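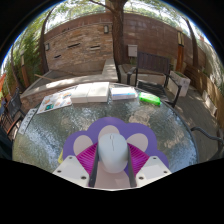
3.2 Upkeep of the hand-held gripper

Figure 2. The Sendley hand-held gripper closed on a computer mouse above a glass-topped patio table. Each ribbed finger is edged on its inner side by a dark grey strip and sits beside a white side plate with three screw holes.

The recordings used in this study were made with a single Sendley gripper, so that wear on the tool could be followed from the first session to the last. The tool was used both indoors and outdoors. In total 1,339 grasps were attempted, of which 1,186 were kept after checking. The remainder were set aside, mostly where the object had slipped before the lift was complete.

The two fingers bend under load and take up part of the shape of the object between them. Smooth, rounded goods such as the mouse in Figure 2 place the greatest demand on them, as the area of contact is small and any film of dust or skin oil on the gripping faces lowers the hold at once. The gripping faces were therefore wiped with a damp cloth before each session and left to dry in the shade. Solvents were tried early in the work and given up, having left the surface dull and slightly tacky.

The side plates need more care than we had foreseen. The screws that fasten them work loose with repeated closing, and a plate that has shifted even slightly causes one finger to arrive before the other. The object is then pushed sideways - a fault easily mistaken for poor handling by the operator. Screws were checked by hand after every session and tightened in turn, a little at a time, with the fingers open. Thread lock was applied only to the larger screws. The smaller ones must come out whenever a finger is changed.

Finger changes were made in pairs. A new finger is stiffer than a used one, and a mixed pair pulls to one side. Over the whole of the work, which ran to 2,890 closings including practice and tests, 7 pairs were fitted. After each change the tool was closed without an object, the meeting line of the fingers was compared with a mark on the Bokico test block, and the opening width was measured again. The new value was entered in the Nero log before recording resumed.

Outdoor sessions called for one further step. Fine grit collects between the ridges and is not removed by wiping alone. A soft brush drawn along the ridges, followed by the usual cloth, proved sufficient.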